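Inicio Actas Calendario Reservas Contacto
Buscar en el archivo... Buscar

Asociación Vecinal Govonville
Acta de la reunión del grupo de cocina y comedor
Viernes, sala grande de la planta baja

Se abre la reunión a la hora prevista. Preside Oi-ling Lui. Se aprueba el acta anterior con una corrección: donde decía que el escurridor se compraría en Seleveck debe decir que se compraría en Nolline.

1. Mesa de recogida

Se retoma la propuesta de noviembre. Hasta ahora cada persona llevaba su bandeja a la cocina y dejaba los restos donde encontraba sitio, con lo que el fregadero se llenaba de papeles y cáscaras. Se propone mantener una mesa fija para recoger, con bandejas, un recipiente de plástico transparente para los desechos y el escurridor gris para la vajilla.

Se habla de los alimentos crudos. En los talleres se trabaja con zanahoria, arroz sin cocer y cacahuetes con cáscara, y el arroz es lo que más cuesta recoger. Se acuerda que todo lo crudo se ponga en la bandeja negra, que tiene reborde, y que no pase a la bandeja verde azulada.

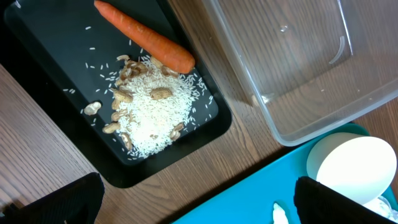 ¿Qué se hace con el arroz crudo que queda suelto al terminar el taller?
Se junta con una tarjeta o con la mano seca, se echa en el bote de manualidades y no vuelve a la despensa.

Se pregunta también si los cacahuetes enteros se pueden guardar. Se acepta siempre que no hayan estado en un cuenco de comensal. Los que vengan de un cuenco se tiran.

2. Orden de recogida de las bandejas

Varias personas piden que el orden quede por escrito, porque cada turno lo hace a su manera. Tras un rato de debate se acuerda lo siguiente. Primero se retiran los papeles y envoltorios. Después se vacían los cuencos. Los cubiertos de plástico y los palillos de madera se apartan. El plato y los cuencos van al escurridor una vez lavados, y la bandeja se limpia la última.

Sobre los vasos de papel hay dos opiniones. Una parte prefiere apilarlos boca abajo para contarlos al final; otra, tirarlos directamente. Queda aprobado tirarlos. La bandeja que sirvió para comentar este punto llevaba dos cuencos con cacahuetes, pañuelos arrugados, un envoltorio rojo, un tenedor de plástico y un plato blanco sin restos.

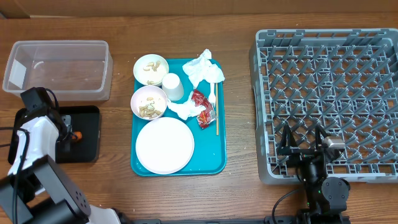
Acta redactada por Oi-ling Lui
Grupo de cocina y comedor, Govonville

Se añade que el recipiente de los desechos debe estar vacío al empezar cada turno. Si el turno anterior no lo ha vaciado, se anota en la hoja de la puerta.

3. Desechos

Se discute si conviene poner bolsa en el recipiente transparente. A favor: se vacía antes. En contra: la bolsa se mueve y los papeles se quedan fuera. Se decide probar sin bolsa hasta la próxima reunión. El recipiente tiene relieves curvos en el fondo y habrá que pasar el estropajo por ahí.

El papel de cocina y los envoltorios de plástico están acabando juntos. En el recipiente había una hoja de papel arrugada encima de un envoltorio rojo, y para separarlos hay que meter la mano. Se acuerda poner un segundo recipiente igual, solo para papel. El presupuesto de Nolline es de 137 por el recipiente y las bandejas de repuesto, y se aprueba sin votos en contra.

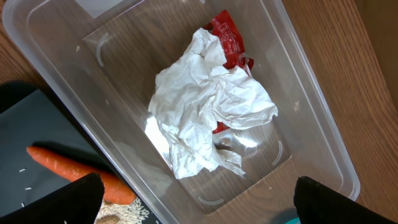 4. Escurridor y secado

El escurridor gris se queda en la mesa de madera, a la derecha. Se pide poner un paño debajo para no estropear el tablero. Las piezas altas se colocarán en la zona central, entre las púas, y los platos junto a los laterales.

Oi-ling Lui recuerda que las piezas deben soltarse cuando ya estén apoyadas, no desde arriba. El mes pasado se rompieron dos cuencos. Se repondrán con los de Su, que son del mismo tamaño.
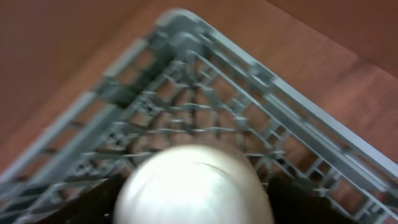 5. Cuentas

Quedan 900 en la partida de menaje. De ahí se descuentan los 137 del punto 3. Se reservan 300 para la reparación del grifo, a la espera de la factura.

6. Ruegos y preguntas

Se pide que la sala quede libre a las 8 de la tarde los días de taller. Se acepta.

Se pregunta por la llave del armario alto. La tiene el turno de mañana y se hará una copia.

Queda pendiente fijar la fecha de la próxima reunión. Se levanta la sesión.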